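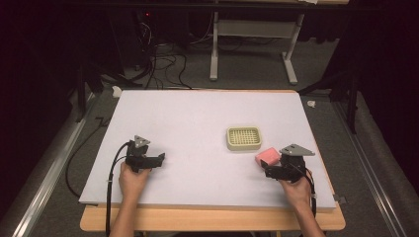
Stukimbridge: sponge and soap dish set

README

Stukimbridge is a small collection of recordings of one washing-up chore: putting a sponge in its dish. It covers the tabletop version only. The sink and draining-rack recordings are in Trivier and have their own README.

What's on the table

The work surface is a large white board laid flat on a light wooden table. The board is matte with slightly rounded corners, and a bit of the table shows along the front. Two objects are used:

- sponge: small rectangular block, salmon pink
- soap dish: pale cream-yellow plastic, raised rim, square drainage holes in a grid across the base

The activity

Each recording starts with the sponge and the dish apart on the board. The person picks up the sponge, sets it in the dish and lets go. Either hand may be used, and the dish may be steadied with the other. A sponge resting on the rim counts as unfinished and is labelled that way.

The dish is turned and moved between recordings. The sponge always starts flat on one of its two largest faces. We tried standing it on end in February, but it fell over too often and those takes were dropped.

Contents

recordings/ 400 takes, one folder each
labels.csv one row per take
notes/ session notes, plain text
holdout.txt the 82 takes kept for testing

Columns in labels.csv: take, person, hand, start_side, result. The result column is "in", "rim" or "missed". Takes run no longer than 30 seconds.

Known problems

Five takes have the wrong hand in labels.csv. They are listed in notes/fixes.txt and will be corrected in the next version.

The sponge colour is the same throughout, so don't expect much from this set on other sponges.

The Sunday session notes are in German. Nele Brinkmann has started a translation.

People

Recording: Kai Lindemann, Nele Brinkmann
Labels: Birgit Bauerfeind
Questions about the holdout list go to Birgit.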